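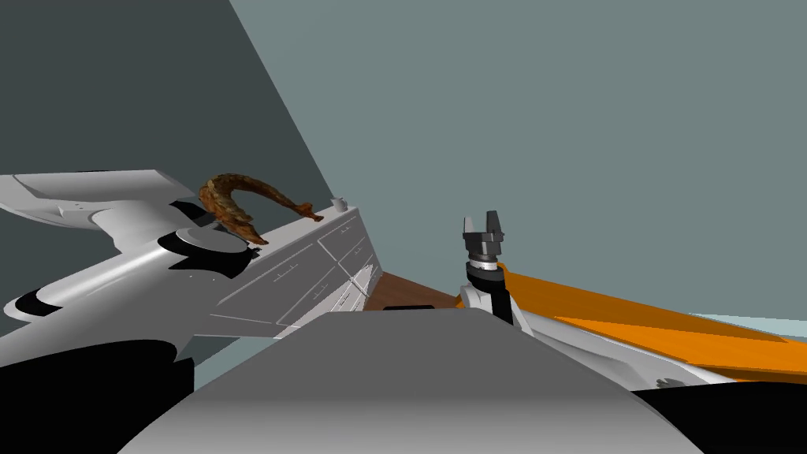 Render: Hinrichs planning simulator, kitchen layout

Two-arm robot for a small test kitchen – is the quote sane?

Posted in Equipment & Budgeting by gritham_kitchens

We run a small product kitchen in Gritham and have been asked to plan for a two-arm mobile unit to clear counters and put cups away. The Detusix rep sent a quote for 73 thousand dollars with two-finger grippers on both arms, plus a yearly service plan. All we've had to judge it by is simulator output. The counter run is white drawers under a flat top, close to what we have, and I suppose that is meant to reassure me. I'm not reassured. What should be in the budget that isn't in the quote, and how much should I trust a rendered kitchen?

3 replies

clundley_ops
Trust it for reach and for very little else. A simulated cup at the far end of a counter tells you whether the arm can get there. It won't tell you what happens with a greasy mug or a drawer that sticks. Ask for 8 hours on your own counter with your own dishes, and get it in writing before any deposit. If they say the simulator covers it, walk away.

For the budget, we added 19 percent on top of the quote for spare fingers, floor work and staff time, and went over anyway. Floor work was the one that hurt. Anything thin and dark left lying on the boards was a problem for our unit – mats, trays, a dropped tablet – and somebody had to go around picking up first.

tomatosoup
just get a dishwasher lol

benchrat
Check what the service plan leaves out. Ours didn't cover grippers, which are the part that wears. I'd also ask whether you need the second arm at all. It looks great in a demo, but on our line it spent most of the shift held up with nothing in its fingers. A one-arm unit with a longer reach came in cheaper and we had it running in around 4 weeks. Can't speak for Detusix, never used them.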